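The Pleren on my side of town changed its loyalty program in March, and I've been told by the app, the receipt and a banner over the carts that I'm going to love it. I shop there twice a week. I'd like to see the math first.

Under the old setup you typed in a phone number and got the sale price. Under the new one you collect points, and 1,000 points gets you two dollars off. A point is a dollar spent, except on milk, eggs, stamps, gift cards and anything already on sale, which in my cart is most of the cart. So two dollars back on a thousand, at best. My bank gives me more than that for doing nothing, and it doesn't ask what kind of yogurt I like.

The sale prices didn't go away, they moved. You now have to "clip" them in the app before you get to the register. I stood in the cereal aisle on Tuesday waiting for the thing to load on one bar of signal while other people reached past me.
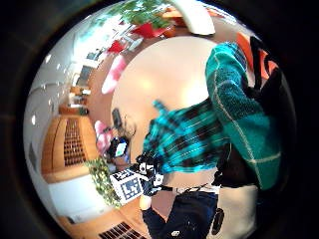
I asked at the service desk whether I could just have the shelf price, and the answer was yes, if I clipped it. I asked what happens to shoppers who don't carry a phone. There's a paper booklet, apparently. They were out of it.

Now, the store will tell you members save more than they used to. My last receipt says I have saved 43 dollars "this season." Saved compared with what? The same receipt lists a regular price for Ginard coffee that I have never once seen on the shelf. If the regular price only exists on the receipt, I don't think I've saved anything off it.

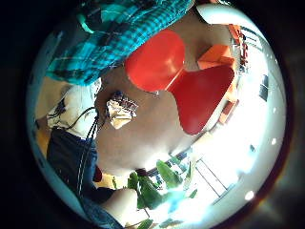
*3 min read*

I did check whether I was just being cranky. I took one week's list over to Munshi, the smaller place by the hardware store, which has no card, no app and terrible parking. It came out 41 cents higher. That's all. For 41 cents I got out of there without clipping a single thing, and the tomatoes were better. One week doesn't prove much and I know they beat Pleren on produce and lose on paper towels, so a different list might have gone the other way.

What I'd really like to know is who gets the list of what I buy. The privacy page says "trusted partners" and names one of them, Flellden, whose own website is a logo and a contact form. I filled in the form. I got an auto-reply and then an offer for cat litter. I don't have a cat.

My balance as of this morning is 1,392 points. I'm going to cash in the two dollars, buy a lemon and some parsley with it, and see if they let me close the account at the desk or if there's an app for that too.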